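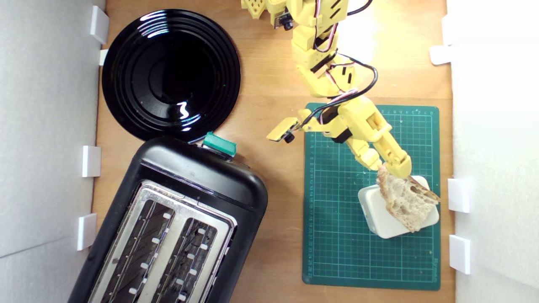
Breakfast is on the schedule for the Destitbridge student robotics club this winter, and the club could not be happier about it. The members are spending their season on one household chore: getting a yellow 3D-printed robot arm to put a slice of bread in a toaster.

The project is called Velline, and it started in November with a sketch on a whiteboard and a long argument over whether toast or cereal would be harder. Toast won. The club has 18 members this year, its biggest group yet, and every one of them has had a turn at the table.

What they have built is a small kitchen counter of their own, with a wooden top, white walls down both sides, a plate, a toaster and a green cutting mat marked off in a grid. The bread waits on a little white box on the mat, with one side hanging over so the fingers have something to grab. Then comes the fun part - a slice has to be lifted, carried across the table, turned on edge and lined up with a slot that is not much wider than the bread itself. 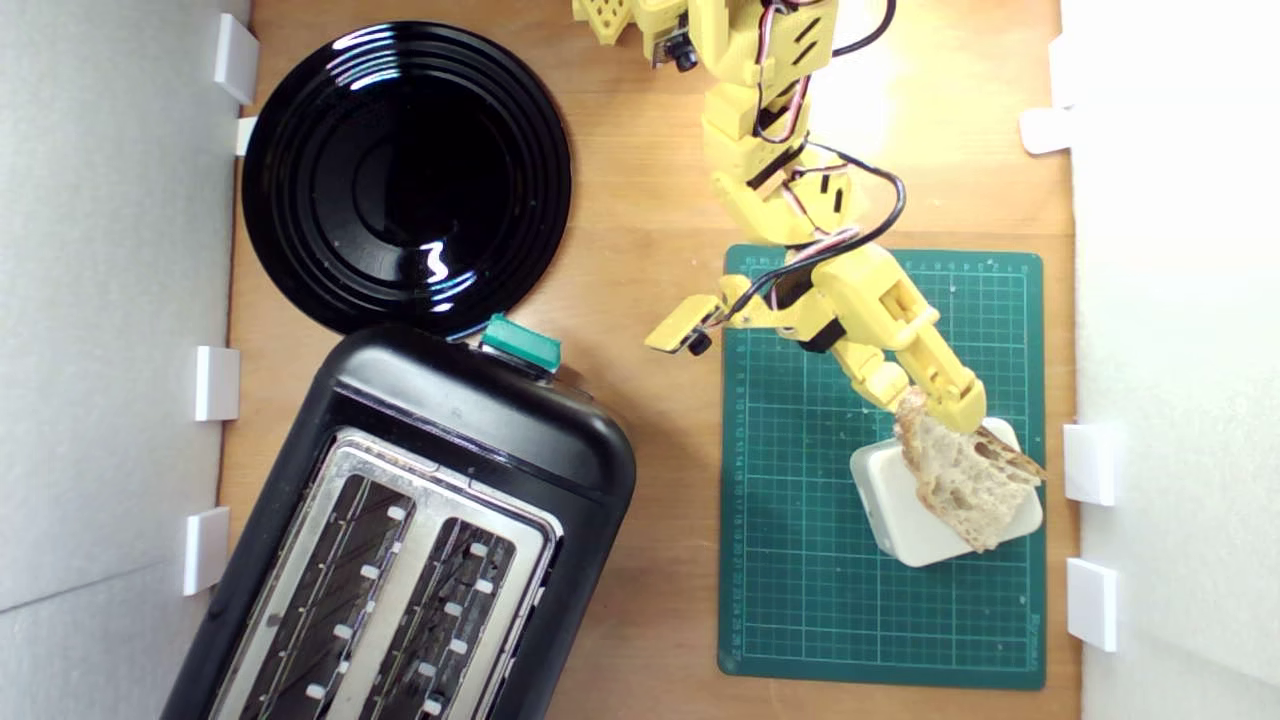
The Velline arm with its fingers on a slice of bread.

Bread is a wonderful thing to practice on, the students have found, and a maddening one. Pinch it too hard and it tears. Pinch it too softly and it swings like a gate. No two slices are the same shape, and a slice that has been out all afternoon is a good deal stiffer than one fresh from the bag. The club went through six loaves in its first month of practice (the crusts do not go to waste, we are told, and the ducks have nothing to do with it).

The printed parts have kept everybody just as busy. Plenty of early finger designs ended up in the scrap bin before the students settled on jointed ones with rounded tips. The whole build has been done on a budget of $550, most of it spent on servo motors and filament, and the club raised the money itself with a bake sale and a Saturday-style car wash that ran into the evening.

Members split into small teams, and the teams trade jobs so that the people who like wiring also get to write code and the other way around. Newcomers begin with a plain pick-up-and-put-down exercise. After that they move on to the toaster, and it is hard to describe the noise in the room when a slice drops into the slot for the first time.
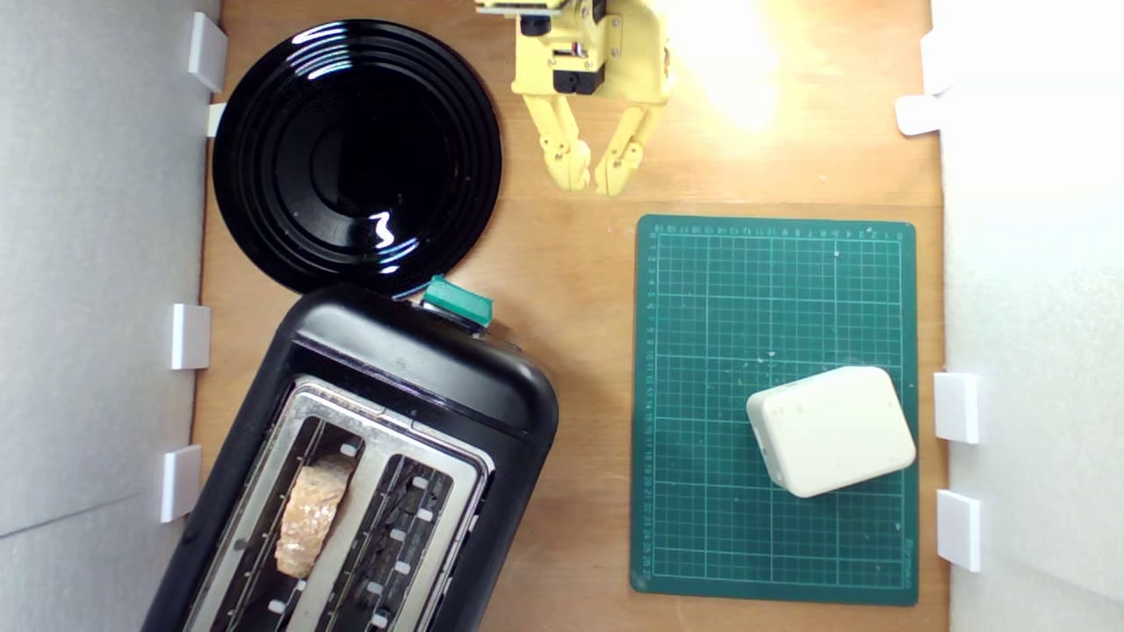
The club keeps a paper log of every practice run, good or bad, with notes on the slice, the grip and the angle. It makes for lively reading. "Too droopy" shows up a lot in the early pages, and so does "missed by a crumb." Lately the entries have been getting shorter, and the teams take that as a good sign.

All of it is leading up to the Rerkico Challenge, a student contest for robots that do everyday chores. Each team gets 90 seconds per try, starting with the bread flat or leaning and ending with the slice standing in the toaster. Judges also give points for a clear explanation of how the machine was made, so the students have been practicing their talks on parents, younger brothers and sisters, and the staff of the Đỗ bakery, who have been kind enough to listen and to hand over day-old loaves afterward.
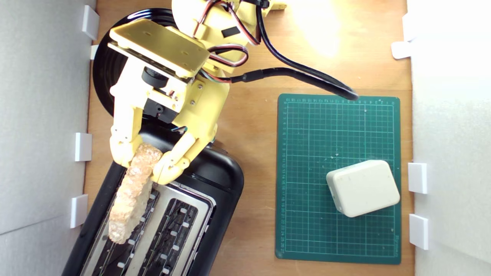 Does the toaster have to be switched on during the contest?

The toaster stays unplugged for the whole event. Teams are scored on getting the bread into the slot, and the toasting itself is left out for safety.

The club is taking new members after the break, and no experience with robots or code is needed. Visitors are welcome at practice too - bring a loaf if you can, sliced, and not too thin.

Posted 2019-12-26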